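The Third Finger

The hand stopped answering at ten past four, and Donal Ó Dálaigh put down his tea and went to look at the log.

It was the right hand of a Larkix arm, the newer of the two, and it had been closing on command all afternoon. Now it hung there open. He sent the close command again. The log said the fingers had closed. He looked at the fingers. They had not.
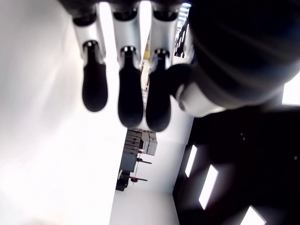
He knew what a dead motor looked like, and a dead motor did not report success. Something between the hand and the controller was telling lies. He hit the stop button, hung his tag on it and rang Keane.

"Is anyone hurt?" said Keane.

"No. It's just wrong."

"How wrong?"

"It says it's shut and it's open."

Keane was quiet for a bit. The first hand from Hesevon had done the same thing at the Vakwood site in the spring, and a woman there had reached in to clear a bottle because the screen said the grip was finished. It closed on her two seconds later. She had six weeks off work and never went back to the line.

"Don't put your hand in it," said Keane.

"I wasn't going to."

He took the tag off only when he had moved behind the yellow tape, and ran the test from there. The instruction was to send 90 close commands, five seconds apart, and write down every one that came late. He wrote the date at the top of the sheet, Jul 23, 2020, and started.

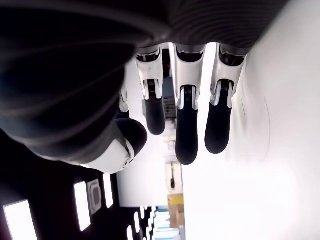 The first dozen were fine. On the next the middle finger stayed where it was while the others curled, and then it snapped in on its own, quick and hard, with a click he could hear over the fans. He wrote that down. It happened again, and then not for a long while, so that he began to hope, which was stupid.

By the end he had six late ones on the sheet. The fault counter stood at 3020, a number that meant nothing to him. He photographed it anyway and sent it to Keane.

"Six," said Keane, when he rang back. "They'll say that's not many."

"Would you put your hand in it?"

"No."

"Then write that."
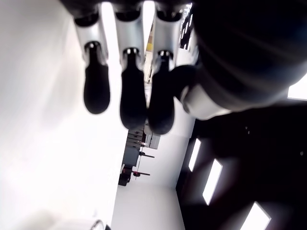 Friday's Letter

The reply from Hesevon was a page long and thanked them twice. It asked for the hand to be sent back in its original packing. Donal had thrown the packing out in the first week.

He wrapped it in two old towels and found a box that nearly fitted. Before he taped it up he wrote on a card in thick pen: CLOSES LATE. DO NOT TRUST SCREEN. He laid the card on top and signed it.

Keane wanted to know if the other arm could go back on shift in the meantime. Donal said it could, once he had run the same test on it, and went to get a clean sheet.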